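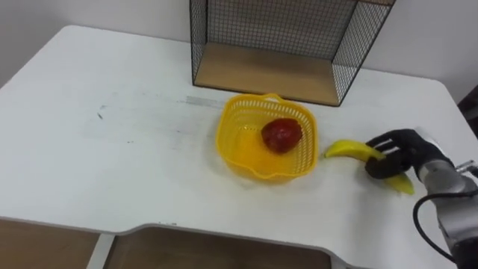
Arix cell: hand at the banana, yellow basket to the left, mesh shelf behind.

Home | Cell notes | Minutes | Contacts
Posted in December by the Pument workshop secretary

Minutes, Arix cell upkeep

Meeting opened 8 am Saturday in the Stakiden room. Previous minutes accepted.

1. Hand. Finger joints to be wiped down and checked for play every 200 grasps. Thumb had drifted on the last check and was re-zeroed. Log sheet stays with the cell.

2. Cable. Agreed the loop beside the arm hangs too low near the table edge. Add a clip and leave enough slack for full wrist rotation – no zip ties on the moving section.

3. Arm mount. All 4 base bolts to be re-torqued before the next run. Hellwig to quote on a spare wrist coupling.

4. Table. Scuffs on the top to be cleaned off. Grey strip near the back stays until the basket position has been re-marked. Shelf cube not to be moved without redoing the calibration.

5. Faults. Item 17 (slow finger return) still open. Try the spare driver board first.

Meeting closed 8.40 am.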